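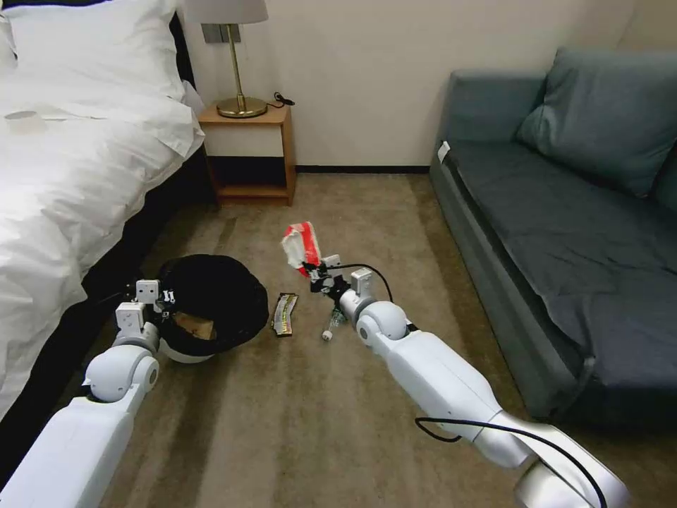 4. Starting a Campaign in Koststead

These steps assume you have finished Section 3 and that every player has a character sheet with a name on it. "TBD the Barbarian" has been tried.

4.1 Unfold the Koststead map and put the party marker on the south gate. The gate is closed at night, whatever your rogue says.

4.2 Deal each player 7 rumor cards, face down. Players keep two and return the rest. Trading is allowed until the first die is rolled.

4.3 Shuffle the encounter deck. The full set has 336 cards, so shuffle it in piles.

Note: Cards marked with a small tower belong to the Skunwood expansion. Leave them in the box for your first session. The trees in Skunwood hold grudges and the rules for this run to 12 pages.

4.4 Choose a patron. New groups should take Jia, the river witch, who pays on time. Cellell pays better, in coins that turn back into beetles at dawn.

4.5 Read the opening passage aloud. Voices are optional. Once you give the gatekeeper an accent, you are stuck with it for the whole campaign.

4.6 Roll for weather, then begin.

Caution: Do not let a player read ahead to entry 501. If someone already has, make that person the Game Master.

Caution: Summoned creatures act on their owner's turn, including the goose.

Changes in the January 2020 printing: step 4.4 used to let the party serve both patrons at once. Yuzhen Tang rewrote it after Yasir Bhutto's playtest group ended up owning the bank. Older copies can still be played as printed, but remove the bank.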